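A Morning at the Vasilakis Creamery

We had been promising ourselves the trip up to Solach for years, and it took a rainy March and a canceled hiking weekend to finally get us there. The village sits at the end of a long valley road with 36 bends in it (there is a sign at the bottom telling you so, which I suppose is meant kindly), and my husband was a little green by the time we pulled into the creamery yard. A cup of mountain tea put him right, and by nine in the morning we were standing in paper hats and blue shoe covers with a very nice family from the coast and two retired schoolteachers who had been before and knew all the answers.

Our guide was Thodoris Stefanou, who married into the Vasilakis family and has been making cheese with them ever since. He talks fast, with his hands, and he stopped every few minutes to let somebody with a hose or a stack of crates get by. It is a working place, and I liked that the visit was fitted in around the work.

We started at the milk intake, where the tanker comes up from the farms before sunrise. The building went up with money the grandfather borrowed against his olive trees, and there is a framed copy of the loan paper in the hallway, next to the hand-washing sink. Thodoris let us taste the milk, sheep's and goat's side by side. I would have told you beforehand that I could tell them apart with my eyes closed, and I got it wrong, to the great delight of the schoolteachers.

From there we went through to the vat room, which is warm and smells like a baby's blanket. The curd was just being cut when we came in. They do it with a harp, a big frame strung with wires, and the woman using it never once looked up at us. Thodoris explained that the size of the curd decides nearly everything: small pieces for the hard cheese they call Sakitz, bigger and softer ones for the fresh cheese, which is sold within the week and hardly ever leaves the valley. He passed around a spoonful of curd for each of us, squeaky and bland and somehow very good.
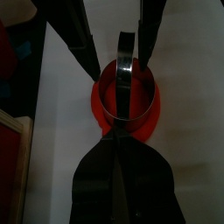
The aging cellar was the part I had been waiting for. You go down a set of stone steps and the air changes completely, cool and damp, with a smell of mushrooms and wet wool. There were 1295 wheels down there on the morning we visited, and I know that because the number is chalked on a board by the door and rubbed out and rewritten whenever a batch comes in or goes out. Every wheel gets turned and wiped by hand. The boards are spruce, and they are scrubbed and dried in the sun in summer, lined up against the south wall like surfboards. I asked how long a Sakitz stays down there and got a long, happy answer that wandered through weather, pasture and the moods of his mother-in-law, and came out at nine months.

The tasting is held upstairs in what used to be the family kitchen. We had the fresh cheese with tomatoes and oregano, a young Sakitz, an old one, and then Ustix, a goat cheese rolled in ash that I had never heard of and now can't stop thinking about. There was bread, and a dish of quince paste, and a little glass of something clear that I passed across to my husband, seeing as I had the bends to drive on the way down. The old Sakitz was the favorite at our end of the table. It has those tiny crunchy bits in it, and a taste a bit like toasted walnuts.

If you go, call ahead, and ask for the early visit if you want to see the curd being cut, as the vats are being washed down by eleven. Wear a sweater for the cellar. The steps are steep and there is a handrail on one side only, so anyone with bad knees may prefer to wait in the kitchen, where they will be fed. The shop takes cards but the machine was having a bad morning, and we were glad of the cash in the glove box. We came home with two wedges of Sakitz, an Ustix wrapped in newspaper, and a jar of quince paste that was meant as a present for my sister and was open by supper.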